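OK, the equipment budget thread I keep promising. Short version: we want a robot that can get around a hallway and do some light fetching, and I have until the end of December to turn that wish into a purchase request. Buckle up, it's mostly spreadsheets!

First surprise, the robot is the easy line. I had quotes from Dallach and Rullby in the same week and they landed so close together that I stopped arguing with myself about price and started reading the fine print (which is where I should've started, I know, I know).

Dallach includes one battery. One! A spare is $416, and I want a spare, so that goes on the sheet. Rullby throws in the spare but charges for shipping both ways if anything needs repair. I'm still mad about both of these.

Also on the sheet: $300 for a better charger, $88 for cables and the mounting plate. These are the lines people leave off and then have to beg for in March.

Meanwhile we're doing as much as we can in simulation before anyone signs anything. Sim time costs us electricity and my patience. A bumped wall in there costs zero dollars.

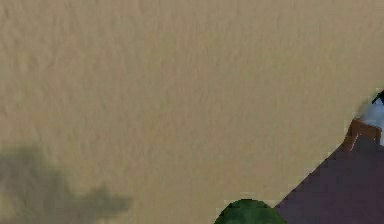
Today in sim: so much tan. Green thing at the bottom, purple wedge in the corner.

What I want out of the sim runs is a shopping list. Do we need the arm on day one? Do we need a second camera, or do we just like the idea of a second camera? Every "probably" I can turn into a yes or a no is money I don't have to pad for.

Somebody asked why I don't buy the bigger package and be done with it. Because the bigger package comes with a service plan that renews every year, and my budget is equipment money. Different pot! I can buy a thing. I can't easily buy a thing that keeps sending me bills. If you're new to this, find out which pot you're spending from before you get a quote, the sales folks will happily rewrite it for you if you ask early.

Lighting is the other item I keep going back and forth on. Do I pay for a camera that copes better in the dark, or do I pay for a couple of lamps and leave the camera alone? Lamps are so much cheaper it's almost embarrassing to put them in a robot budget. They're going in anyway, with a question mark.

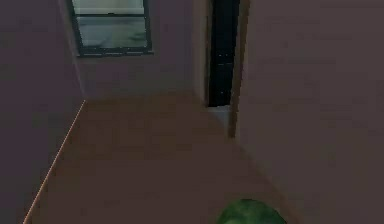

Sunita Ridgeway: please tell me you've budgeted for staff time too. We bought ours, had every part on the shelf, and then it sat for two months with no hours set aside to set it up.

Oof, Sunita. No, I had not. Adding a line right now. It's going to be the biggest number on the page and I can already hear the phone call.

A few of you asked about Brulolance, the used-equipment place. I did look! Good prices, nice people on the phone, but they couldn't tell me how old the batteries were, and after the $416 thing I'm a little touchy about batteries. For stands, carts and shelving though, yes, absolutely, I'd go used every time.

Where it stands tonight: I'm leaning Dallach, with the spare battery and the charger, arm as an option we can add later at the same price (get that in writing, they said yes when I asked). Rullby has until Monday to do something about that repair shipping.

Ong in purchasing wants 2 quotes with matching part lists, so tomorrow I get to make two very different PDFs look like the same shopping trip. Wish me luck, and if you have a template for that, my DMs are open!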